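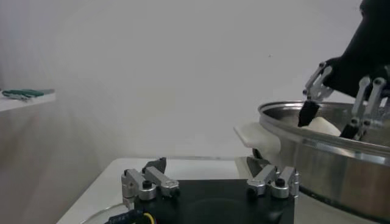 Bimanual cell, November, Tuesday. Started 8:40.

Goal for the day: first usable batch of teleop demonstrations for the pot task. Two arms, leader-follower, one operator on both leaders. The white piece starts in the big steel pot, one arm goes in over the rim and takes it out, the other arm receives it over the table and sets it down. The sink version comes later, once this one is boring.

Somkiat Rattanakul on the leaders in the morning, me after lunch. Whoever wasn't driving kept the log and did the resets.

Setup

Homed both arms twice. The first homing on the left gave an offset on joint 5 that I didn't like, second one was fine. Moved the leader stand closer to the table so the operator can see down past the rim without standing up. Last week at the Molham bench we had people half standing through whole episodes and you can see it in the data, the elbow wanders all over.

Force feedback on the leaders is on at the low setting. Somkiat tried the medium setting for a few minutes and said it made his hands shake near contact. Left it low.

Episode length capped at 160 seconds. Most don't need it.

The grasp

Going straight down from above doesn't work well. The fingers have to open wide enough to go either side of the piece, and the hand is bulky, so the knuckles reach the rim before the tips are low enough. What works is to come in at a slant from the far side, tips below the rim first, one finger on each side, then straighten the wrist a little and close. Somkiat found this on his fourth or fifth try and I copied it.

Close slowly. The piece is soft and gives, and if you close fast it squeezes up and out from between the tips and rolls to the wall of the pot. Once it's against the wall you can't get the outer finger in behind it. We tried dragging it back with one fingertip, which can be done by hand on the leaders but takes forever, and I don't want the policy to learn it as the normal way. Those episodes got tagged "recovery" and kept in a separate folder.

The second arm is supposed to wait low over the table with the gripper open. Early on we let it sit wherever it was, and the handover started from a different place every time. Some variety is good, this was too much. We agreed on a waiting zone in front of the pot, anywhere inside it is OK, and the operator shouldn't park on the same spot twice in a row.

Watch the pot handle. The waiting arm has to come past it on the way in, and if the wrist is rolled out it clips the handle and turns the pot. Happened to me twice. Both episodes thrown out.

Counts

82 episodes recorded over the day.
9 discarded (dropped on the table, clipped handle, operator stopped, one where the recorder never got the right arm's gripper state).
2 more I'm not sure about, see below.
Recovery episodes are counted in the 82 but won't go in the first training run.

The two doubtful ones: the piece comes out fine and gets handed over, but the receiving gripper closes before it's properly between the pads, then opens and closes again. It's a double grasp. Somkiat says keep them, a robot that tries again is what we want. I say the first close was an operator mistake and the model can't know that. Parked until Erdem has looked at them.

Things that went wrong

Wrist camera stream on the receiving arm froze for part of the morning. The recorder didn't complain, it just repeated the last good image. Only noticed when scrubbing through at the break. Affected episodes are already in the discard count. Need a check in the recorder that compares timestamps and stops the episode. I wrote a rough one over lunch, it isn't tested on the left arm yet.

Reflections. The steel wall of the pot shows whatever is moving around it, including the arms and probably us. Don't know if this matters for the policy. The set recorded in Bisdale used an enamel pot, so there's nothing to compare with. Could do a short batch with the person at the table wearing different colors and see if the success rate moves. Low priority.

Latency felt worse after 3:00. Measured it and it was the same as the morning, so I think that was me getting tired. My episodes get longer toward the end of the afternoon and the approach is less smooth. We should swap operators more often, every half hour or so, and put the operator's initials in the metadata. At the moment they're only on paper.

Notes for whoever drives next

Keep your eyes on the tips and not on the hand. Depth is hard to judge inside the pot because the wall is shiny.
Pause for a moment before closing. Not long, just enough that the approach and the grasp are separate in the data.
Don't talk to the log person during an episode. Both of us stop moving when we talk and it puts dead time in the middle.
Wait for the receiving gripper to have a firm hold before opening the other one. Say "has it" out loud if it helps.

To do

Timestamp check on both arms.
Operator field in metadata.
Recheck joint 5 offset on the left arm from cold.
Ask Follosville if they want the recovery folder as well or only the clean episodes.
Try the same grasp with the pot turned so the handle points away from the waiting arm.

Arms parked and powered down 5:15. Upload running overnight.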